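Gastdale Home Forum > Walls and Ceilings > Hanging frames on old plaster

fernlath
9 Nov 2023
Posts: 164

We moved into an older place on the north side of Gastdale in August and I still have most of our pictures leaning against a wall. The walls are plaster over wood lath. The first nail I tried knocked out a chunk the size of a quarter and I stopped there.

The largest frame weighs 7 pounds with the glass in. It would go in the back room, which has no picture rail. The rest of the house does have one. My stud finder beeps at everything, including spots where I know there is only lath.

Can I drill into plaster for this or do I need to find a stud no matter what? 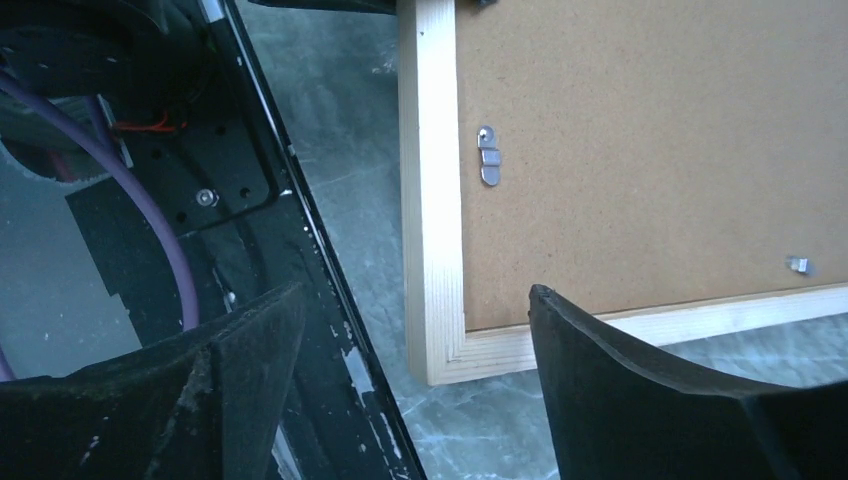

Back room, floor level.

dovetail_dan

Drill it. 7 pounds is nothing. Masonry bit through the plaster, then a screw straight into the lath. Put painter's tape over the spot first. No hammering, that's what broke your first hole. The vibration lets go of the keys behind the lath.

gray_primer

I don't agree that lath is good enough. It depends how dry it is and whether you hit the middle of a strip or the edge of one. I had a mirror come down in a hallway after a couple of years because the screw had only caught an edge. Find the stud. A strong magnet will pick up the nails that hold the lath on, and where they line up vertically is your stud.

dovetail_dan

A mirror is a different weight class. What did yours weigh?

gray_primer

More than 7 pounds, I'll give you that. I would still use a stud.

milktoothmill

Toggle bolts are the other choice. The Pratine ones I bought say 100 pounds on the package. I wouldn't put that much on old plaster whatever the package says, but for a frame they are overkill in a good way. The drawback is the size of the hole. If you ever move the picture you have a real patch to do.

fernlath

Thanks everyone. The magnet worked better than the stud finder. The stud is a few inches left of where I wanted the picture, and I can live with that. This is the plan I wrote down, please tell me if the order is wrong.

1. Mark the spot in pencil over painter's tape.

2. Drill through the plaster slowly with a small masonry bit, then change to a wood bit for the lath and stud.

3. Drive the screw by hand so I can feel when it bites. I don't want to use the drill for that part.

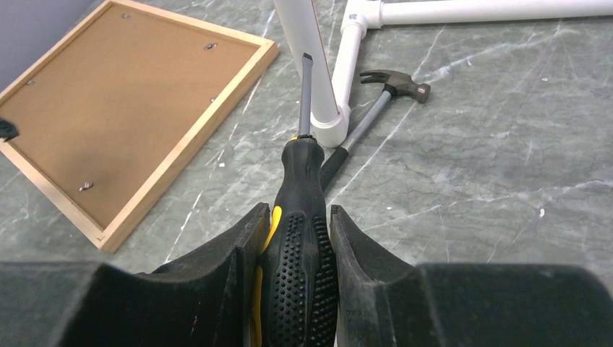

4. Leave enough of the screw sticking out for the hanger to drop over the head, then check it with a level.

gray_primer

Order is fine. Vacuum the dust out of the hole before you change bits. Check your hanger too, before you decide how far the screw sticks out. If it's a wire you need more room than if it's a plate with a slot.

fernlath

It's a slot on this one. 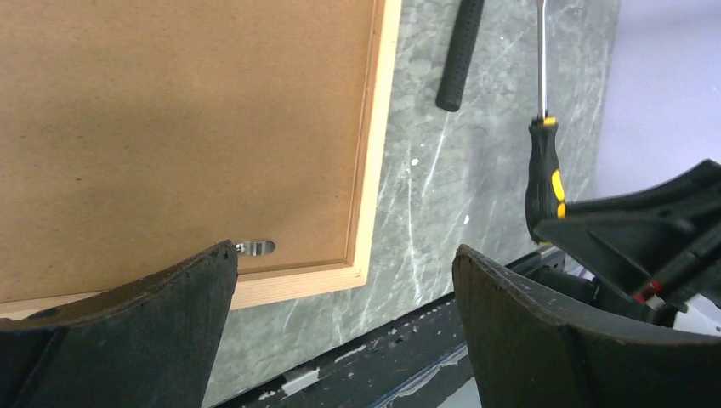 Back of the frame: hardboard, pale wood molding, metal hanger.

milktoothmill

Then a round head screw, and make sure the head is small enough to go through the opening. I've bought the wrong ones twice. Also, a single hanging point will let the frame tilt every time a door slams. Put 2 felt or rubber bumpers on the bottom corners.

dovetail_dan

Bumpers yes. Any hardware store has them, I got mine at Storis.

fernlath

Will do. One more question on the first hole, the one I broke out with the nail. The plaster around it moves a little when I press on it. Do I fill it now or does the loose part have to come off first? I have a tub of Dauda patching compound left over from the old apartment, but that was all drywall. 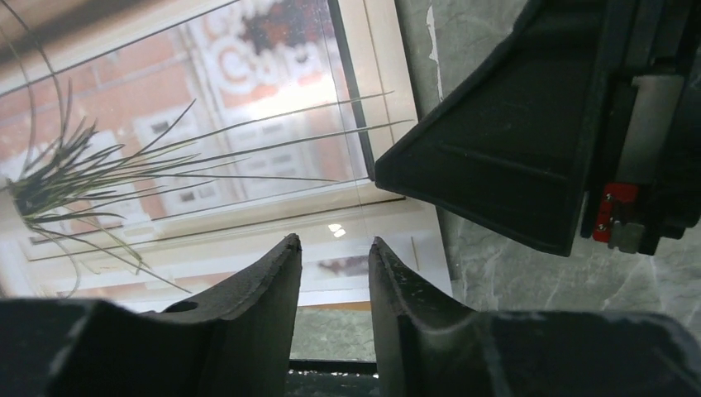

lowermeadow

Take the loose part off first. Anything that moves under your thumb will crack the patch later. Wet the edges with a spray bottle, or the old plaster pulls the water out of your filler and it shrinks. I'd use setting compound you mix from powder for the deep part and save the tub stuff for the last skim.

gray_primer

Agree on the powder. I don't bother wetting, I use a bonding primer on the edges.

lowermeadow

Either one. Just not bare and dry.

fernlath

Okay, I'll pick up a bag of the powder and patch before I hang anything.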